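Reading Room > Robot Learning > Hands-On Reviews

Flidari grasp ranking, four weeks in
June 19, 2022

I've been running Flidari on our bin-picking cell since May, and I like it a lot more than I expected to. It's a grasp ranking method (paper plus code, free download) that takes whatever grasps your planner already came up with and re-sorts them by how likely the finger is to bump something on the way in. That's the whole trick! No new gripper, no new camera, no retraining your detector from scratch. You feed it candidates, it hands the same candidates back in a different order, and you try the top one.

The paper reports results on neat little boxes, so naturally I wanted to try it on junk. I used our toy set, the Nusley mix, which is all balls and lumpy plastic things that roll around and lean on each other. I ran 1378 picks with Flidari on and logged every one. Of those, 1320 ended with the thing held above the container, which I'd be happy with on boxes, never mind toys. Our old ranker, Drurnari, has been the house default forever, and I only had the patience to rerun 200 picks with it, so please don't take my comparison as science. It dropped a lot more of the shiny stuff, I'll say that much.

Where Flidari really earns its keep is the approach. The old ranker loved a grasp that looked great at the contact points and had no opinion at all on how the finger was supposed to get there. We had fingertips clipping the rim, the walls, the neighbors, you name it. Flidari scores the sweep as well, and it will happily pick a slightly worse grip if the road in is clear. On round objects that sit against a softer-shaped neighbor, you can see the difference in the plans right away (the finger comes in at a tilt and leaves the neighbor a bit of room).

Now the grumbling. Setup took me most of a weekend. The config file wants the finger described as a stack of boxes, and if your finger is curved, like ours, you either waste space or you cheat. I cheated, and used 16 boxes per finger, and it's fine, but there should be a mesh option. The docs also assume you know what the Haddadin export format is. I did not. There's one sample file and you work backward from it.

It's also slow the first time you start it up, and shiny surfaces still throw it off when the depth is patchy. It gets nervous and pushes decent grasps way down the list. I turned the depth confidence setting lower and that helped, though I wouldn't do that with anything breakable in the bin.

Would I keep it? Already have. If your objects are all flat cartons, I doubt you'd notice much. If you pick round things out of a crowded container, give it a weekend and go in with your finger measurements written down.

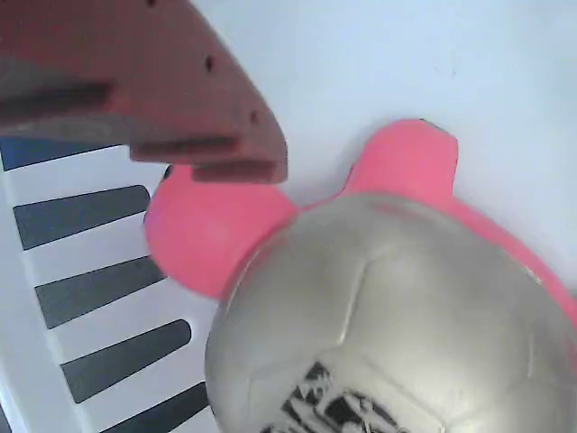 Maroon finger, silver ball, pink neighbor, white container.

Contact | © 2022 Hands-On Reviews | Back to top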